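Getting started with the Dramach hand-held gripper kit

The kit comes as a pair of grippers, with a marker cube for each.

1. Set the table
Put out a few light things of different shapes. A small bottle, a folded cloth and a box will do.

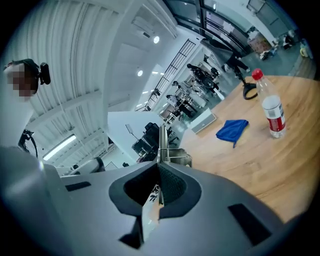 2. Check the fingers and cube
Squeeze the handle and look at the pads — they should meet evenly. The black-and-white cube must face outwards, clear of your sleeve.
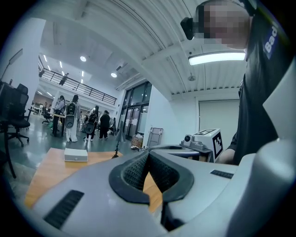
3. Record
Sit close, hold both grippers over the table and wait 2 seconds before you move.
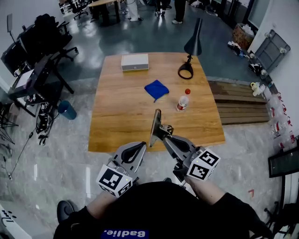 Keep each take under 48 seconds. Save every 8 takes, then charge both grippers.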